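Desktop computer disassembly

Desktop computer disassembly is the taking apart of a tower computer for repair, reuse of parts or recycling. The tower is usually laid on its side and the side panel is removed. 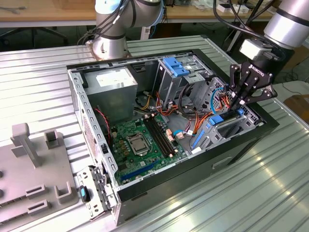
Drives are held in metal cages, separate from the motherboard. In many office models the drives slide on plastic rails, and the parts meant to be touched by hand have a bright color, such as the blue tabs and latch on the drive bays of this tower. Power wires often cross the space between the cages and the board, so it is common to unplug them first. Benedikt Kramer, in his manual for the Plerton repair school, advises to label each connector before pulling it.

Memory modules are released by clips at the ends of the slot. The processor is taken out last, after the lever of its socket is lifted.

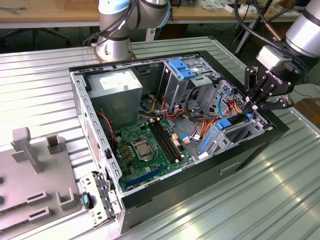 The power supply is normally fixed with screws from the rear of the case. It should not be opened, as its capacitors can keep a charge. The recycler Ostar reported in December that it handles about 500 towers in a month.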